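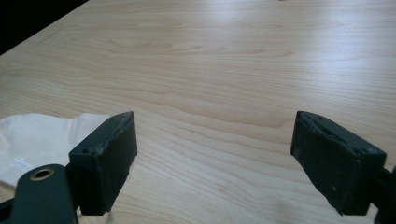 Table surface and cloth care, February notes

The table is light wood with a pronounced grain, and I left it light on purpose. Marks are easier to find on a pale top. The drawback is glare. With a lamp low on one side, part of the surface washes out and the grain is hard to read, so I check for scratches from at least two directions.

Current condition: one thin diagonal scratch, faint. It doesn't catch a fingernail. I am leaving it until the next full refinish. Spot sanding on a top this pale leaves a dull patch, which I learned on the previous table.

The finish is a water-based gloss. Ekkachai Thongdee rubbed it down with 2,000 grit after the final coat and that was enough. Apostolos Gkikas prefers hard wax oil. I tried a sample of his on an offcut and it yellowed within the year.

Cloths. I use plain beige ones, bought from Fosbridge in a pack of 54. They carry no dye, so nothing transfers to the wood. 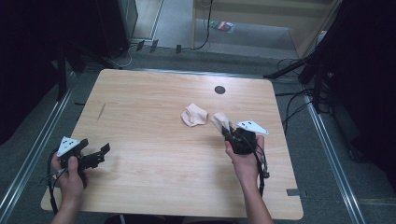 Folding is the slow part. A cloth dropped in a heap keeps its creases, and a creased cloth leaves streaks when it is damp. My sequence is to lift by one corner, let it hang, lay it flat, fold in half twice and press along the last edge with the palm. Going with the grain makes it simpler to line up the hem.

Wash at up to 66 degrees, no softener. Softener leaves a film that shows on matte finishes. Ratree Ratanaporn adds a second rinse and I have started doing the same.

Still to do: order more grit, and find the lid for the round grommet hole.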